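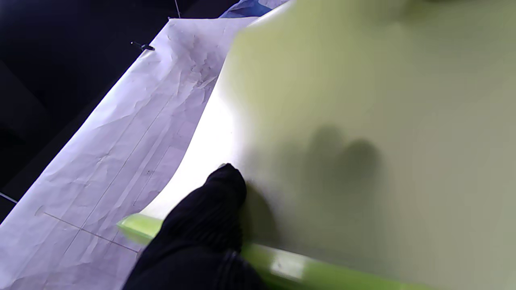 4. Creased paper and plastic covers

4.1 What was on the worktop

The Gadness archive holds some 3,000 loose form sheets, nearly all folded at least once and a good share crushed outright. Section 3 dealt with folded sheets. Remaining problem is the crushed ones. They don't stack, they won't go in a sleeve without catching, and a scanner feed will take maybe the first few and then jam. So before anything else they have to lie reasonably flat, and be kept that way long enough to be read.

We tried the cheapest route first. A stiffish plastic cover laid over the paper, no heat, no damp, no press. Covers were the translucent kind with a coloured edge, because that is what Gadness already had in the cupboard. Other colours were in there too but only the green ones were used in the main run, to save arguing about it later.

Work was done on an ordinary smooth worktop. An earlier attempt on a felt pad was dropped after one Friday afternoon – the paper gripped the felt and tore at the folds.

4.2 Sheets and sorting

From the archive we drew 600 crushed sheets. Sorting was by eye, done by LZ, and again by AH without sight of the first result. Three groups: light (creases but no real peaks), medium (peaks, sheet still more or less its own shape) and heavy (balled up at some stage and opened out again). Where the two sorters disagreed the sheet went in the heavier group. Most of the disagreement was between medium and heavy. We don't make much of the boundary between them.

Torn sheets were left out, likewise anything with tape on it. Tape turned out to be more common than Gadness had told us, and has been put to one side for a separate note. Staple holes were ignored.

One thing we should have recorded and didn't: the side of the paper facing up. A balled sheet opened out tends to curl one way and laying the cover on the hollow side is a diffrent job from laying it on the hump. Our impression is the hump side is easier. No data.

4.3 Laying the cover

The method is short. Put the paper down, smooth outwards with the flat of the hand from the middle. Hold one corner. Bring the cover in on the slant, low edge first, and let it down slowly. If it goes down all at once it traps air and the paper shifts, then the whole thing has to come up again.

The low edge is where most of the trouble starts. Raised paper catches on it, curls, and then sits half over and half under the cover. With light sheets this was rare. With heavy sheets it was the usual thing, and the person doing it had to back the cover off and come in again from another side. Short side first is better than long side first for A4 forms. For the larger ledger sheets we could see no difference.

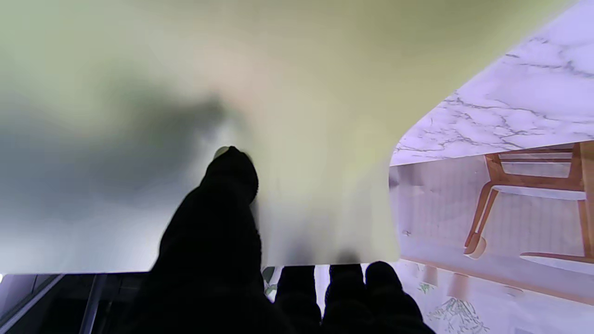 Bending the cover slightly as it comes down helps a good deal. A bowed cover meets the paper along a line and rolls down from there, pushing the hump of paper ahead of it towards the free edge. Kept flat and stiff it meets the highest peaks first and skates. Both of us found this out seperately in the pilot, and the written instructions were changed before the main run. The thinner Premov covers bow without being asked to; the thicker Dristura ones need a bit of pressure in the middle and spring back if let go too soon.

Time under the cover was fixed at 70 minutes for every sheet. Arbitrary. It fitted between the reading room's tea break and closing. Longer would probably do more for the heavy group, and we have left a small stack under covers until September to find out.

4.4 Can the form still be read? 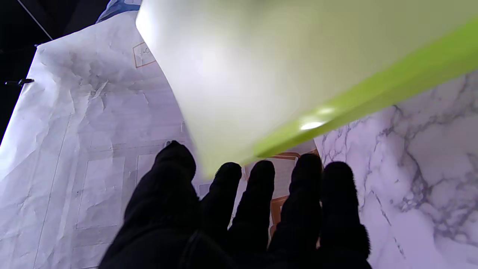
For Gadness the flatness of a sheet matters less than finding the right box on it. The forms are ruled, the entries are short, and a reader who can place the box can usually guess the word. Ruling is faint on a lot of them, and creases throw shadows much darker than the lines. Figure 3 gives an idea of the problem: the paper is heavily creased, with grey shadows all over it, yet the printed grey lines can still be followed as a grid of long rectangles, including a tall box low on the left and a smaller one just to its right. We would call that readable as to layout. Whether entries could be read is a separate test and was scored separately.

Glare was the other nuisance. Light coming off a translucent cover hides whatever is beneath, and moving the lamp only moves the bright patch. Readers were allowed to tilt the sheet and cover together. They were not allowed to lift the cover, though one or two plainly did.

Layout scores held up well for light and medium sheets. Heavy sheets were mixed. Where the creases ran the same way as the ruling, readers lost the lines and started counting boxes from the wrong edge; creases running across the ruling did far less harm. This fits with Rondonuwu's older advice to readers to follow a line from both ends, and we would now put that at the top of the instruction card.

Entry scores are in Section 5, along with the sheets that had to be done twice.

Related items
Folded forms and the sleeve problem (L. Zhong)
A short note on old tape (A. Herrero)
Worktops for paper handling: felt, glass, stone
Gadness archive: sorting guide, second version
Reading ruled ledgers in poor light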